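Interrupted stitches on a folded practice pad: thread length and loose loops

Print this page | E-mail this page

Ye-ji Ryu

I am practicing interrupted stitches on a soft pad with molded folds, using wristed instruments and a curved needle on dark thread. The pad is an Ilo, the ridged type. I have done enough flat pads that the basic knot is not the issue. What I am asking about is thread handling between stitches and how to set the spacing when the surface is not flat.

My current procedure: start at one end of the seam, pass the needle through both sides, pull through until a short tail is left, tie, cut, move along. I keep the bite the same distance from the edge on both sides and space the stitches 4 mm apart, measured along the seam.

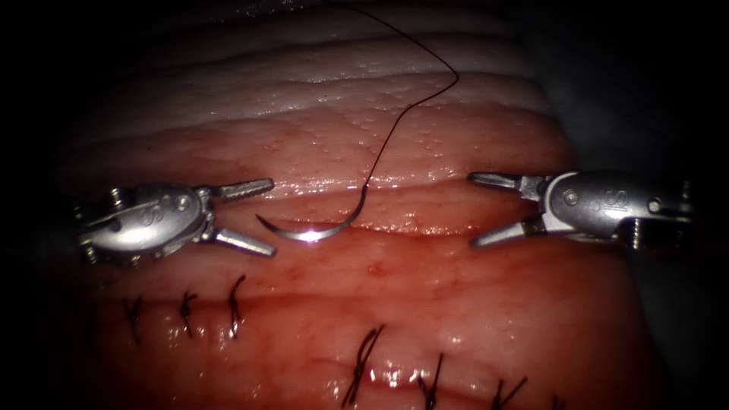

Seven stitches in, two rows. Needle between the open jaws.

Problem one is the spacing. On the flat pads 4 mm looked even without much effort. On the folded pad the stitches come out even when I measure along the bottom of the groove, and uneven when I look at the tops of the ridges. I do not know which of these I should be working to. The instruction sheet says "space evenly" and nothing more.

Problem two is the depth of the bite where two rounded folds meet. If I take a shallow bite, the upper part of the folds closes and I suspect there is a gap underneath. If I take a deep bite, the folds roll inward when I tighten and the knot sinks into the groove, and then I cannot judge the tension by looking at it.

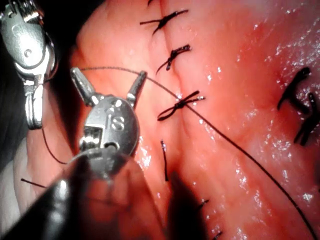 Seam with five knots, seen along its length. Both folds meet at the center.

Problem three is the thread itself. I have been starting with a long piece to save on reloading. It goes where it wants. Between one stitch and the next it lies over the row I have already tied, and I have twice passed the needle under my own slack without noticing until I pulled.
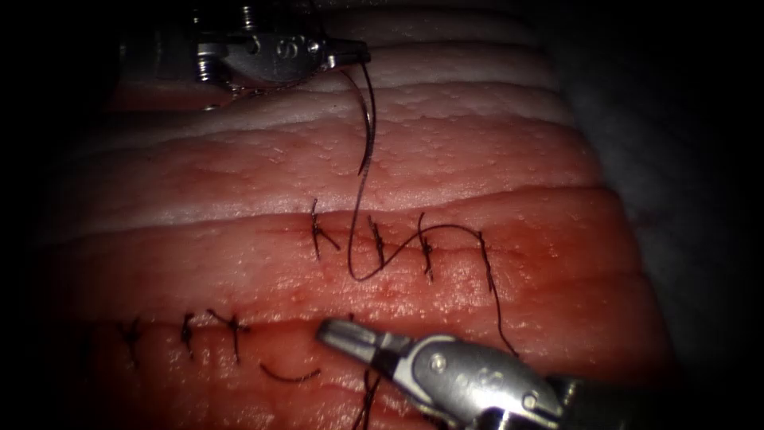 Thread held at the upper left. It doubles back by the first stitch of the upper row, then crosses toward the lower right.

So: is there an accepted thread length for this, which surface do I measure spacing on, and how deep should the bite be? I would also take any advice on where to park the slack. I have read two articles that contradict each other on length.

Dale Leclerc

Shorter thread. That's most of it. If you can't see the whole strand at once, it's too long. Also buy more pads, they wear out and then nothing you do on them means anything.

Everett Rosenthal

Taking these in the order you asked.

Spacing. Measure along the seam, at the line where the two edges touch. The seam is what you are closing, and the ridge tops are only the shape of the material on either side of it. On a curved fold, equal distances at the seam will spread apart or crowd together higher up, depending on which way the surface bends. Leave that alone. If it bothers you, put a row of ink dots on the seam before you start and tie to the dots for the first few rows. Then do the same row without dots and lay a ruler next to it afterward. I would not keep the dots past the first week — you end up practicing on the dots.

Your 4 mm is reasonable for a pad of this kind. Wider spacing is worth trying once, just to see where the edges begin to gape between knots.

Bite. Depth and distance from the edge are separate settings, and I think you are changing both at once when you "go deep." Keep the distance from the edge fixed. Enter with the needle tip perpendicular to the surface you are entering. On a fold, that surface is tilted, so the needle has to be tilted too. If you enter perpendicular to the table instead, the needle goes through the side of the fold at a slant, the two sides come out unequal, and tightening will roll one of them under. That matches what you describe.

Then follow the curve. Rotate the needle through on its own arc and resist pushing it forward. Pushing widens the hole in soft material, and a pad does not recover from that.

Tension. Bring the edges until they touch and stop there. If the knot drops out of sight between the folds, you have gone past it. Set the first throw, look, then lock it with the second. Two knots done at the right tension next to one done too tight is a useful thing to make deliberately and keep on the bench.

Length. I use 11 cm for a single interrupted stitch and 15 for a pair of them. There is no single accepted number. People who tie a running stitch need more, and I suspect your two articles were about two different stitches. Long thread does save reloading, but you pay for it at every pull-through, and with interrupted stitches you are cutting after each knot anyway.

Slack. Lay it on the side you have not sewn yet, in one open curve, before you pick up the needle again. Do not leave a doubled-back loop next to a finished stitch. It sits at the same height as the tails and, with dark thread, you cannot tell one from the other until something moves. Trim your tails to the same length as you go, for the same reason.

Ye-ji Ryu

Thank you both. The perpendicular entry explains a lot. I was lining up with the table.

One more while I am here. I am not sure I am holding the needle at the correct place. I have been clamping it close to the thread end, which gives me reach, but I would like to know if that is costing me control.

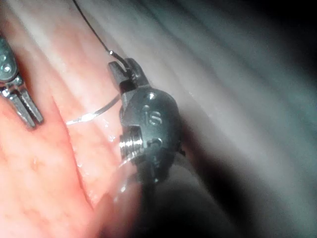 Grip near the thread end, curve of the needle pointing left.

Everett Rosenthal

Too far back for a pad this soft. The usual advice is to hold the needle between half and two-thirds of the way from the point. Right at the thread end, the needle tends to swivel when the point meets resistance, and you also risk flattening or bending it where the thread is attached. Move the grip forward and accept the shorter reach. If you run out of arc, let go, take the point from the far side, and finish the rotation there.

Check the angle as well. Start at ninety degrees to the jaws and change it only when the fold demands it.

Oskari Kauppinen

Agree with the above except for the dots. I still use them, every second row, and find the comparison between neighboring rows more useful than a ruler.

On pad wear, which Dale mentioned: turn the pad end for end after each full row so the holes do not all fall in the same strip. Once the material starts tearing between a stitch and the edge, move to a fresh groove. A torn groove will teach you to take bites that are too wide.

Print this page | E-mail this page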